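Do mangoes keep ripening in the fridge?
Fruit & Vegetable Storage

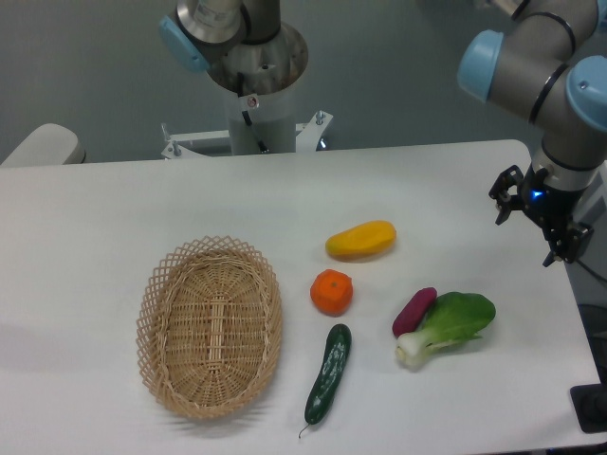

Posted by Kastriot Radonjić, Tuesday, 5 replies

I bought a box of mangoes at the Saline market and most of them are still hard. My kitchen gets up to 80 degrees in the afternoon and I don't want them all ready at once. Can I put half in the fridge now and take them out later, or will that ruin them? I have oranges in the crisper drawer too, if that matters.

pridness_kitchen
Don't refrigerate them while they are hard. Mangoes are a tropical fruit and the cold stops them from ripening properly. You can end up with gray patches and flesh that stays rubbery even after you take them out. Leave them on the counter, out of the sun, until they give a little when you press near the stem. Then move them to the fridge and eat them within 5 days. Go by feel and smell, as some kinds stay green when ripe and some turn yellow early. The oranges are fine where they are.
If too many get ripe together, peel and cube them and freeze the pieces flat on a tray before bagging.

Edell
I put mine in the fridge hard all the time and they're okay. Maybe a bit less sweet.

Bhuiyan
Agree with the first reply. If you want a few sooner, close them in a paper bag with a banana and check every day. Keep the rest spread out in a single layer in the coolest room you have.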